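Home | News | Safety Notices | Projects | Contact

Drasska suspends use of hand-held grippers after pad fault

November 4, 2019

Drasska has withdrawn 14 hand-held grippers from its household packing project following a fault in the pad mountings. No injuries have been reported.

The project, known as Hullano, records people carrying out ordinary tasks at home with two-finger grippers, so that the recordings can later be used to teach robots. Packing small belongings is among the tasks set. 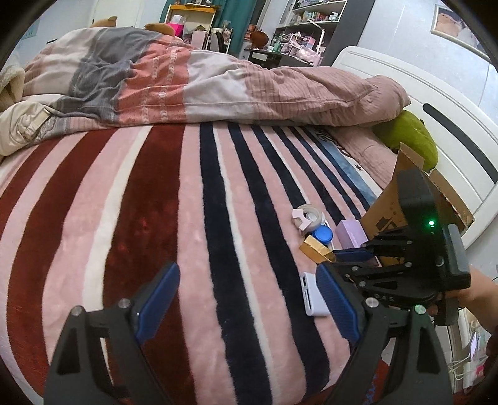 Small items and an open cardboard box on a bed during a packing task for the Hullano project.

The fault was first noted in September, when an operator reported that one finger was slow to open after gripping a carton. An inspection by Collico, which maintains the equipment, found that a retaining screw behind the pad could work loose under repeated sideways load. In the worst case the finger may stay closed – with a risk of pinching if the operator tries to free it by hand.

"The force involved is modest, but operators should not have to put their fingers near a jammed joint," said Anouk Vermeulen, head of equipment safety at Drasska. "We have asked for all units of this batch to be returned." 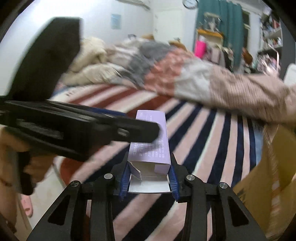

A lavender box held between the pads of a hand-held gripper.

Collico is to fit a locking washer to each unit and test it over 100 grip cycles before release. Benjie Salazar, who leads the inspection, said 13 units had been received so far.

Recordings made with the affected grippers will be kept, subject to review. Operators who notice stiffness or an unusual noise are asked to stop work, put the gripper down and inform their site contact. Sessions are expected to resume within 30 days.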